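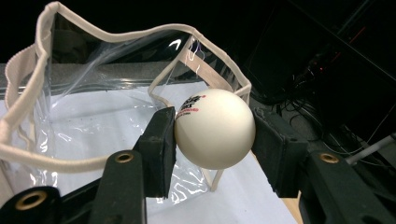

**Ticket 2626: Stekuser hand-held gripper, trouble with small round items**
Opened by: Colette Tanguy
Product: Stekuser trial kit
Status: waiting on customer

**Colette, 3/15/24**

Hello again, and thank you for being so patient with us last time! We've had the trial kit on the bench for a while now and we're really quite fond of it. Our trouble is with the ball and clear bag task. The jaws take hold of a ball nicely enough, but on some tries it creeps forward as we squeeze, and then out it pops. I did 200 tries with my colleague Romain Langlois and lost up to 31​1 grams... sorry, wrong line of my notes, that's the parcel weight! We lost 17 balls, nearly all near the end. I've wiped the pads with a dry cloth and checked the screws, no change.

**Valentin Marchal, Stekuser support**

Hi Colette, lovely to hear from you. Could you have a look at the inner pads for me, please? A scuffed lower edge can make a round item roll, and the centre of the pad is where you want contact.

**Colette**

You may well be onto something. The right pad is scuffed and a bit ragged along the bottom, and the left one looks slightly worn too. Are the pads covered under the trial?

**Valentin**

They are. I've put a fresh pair aside, part 578. Please swap both sides together, then run the ball task again and let me know how you get on.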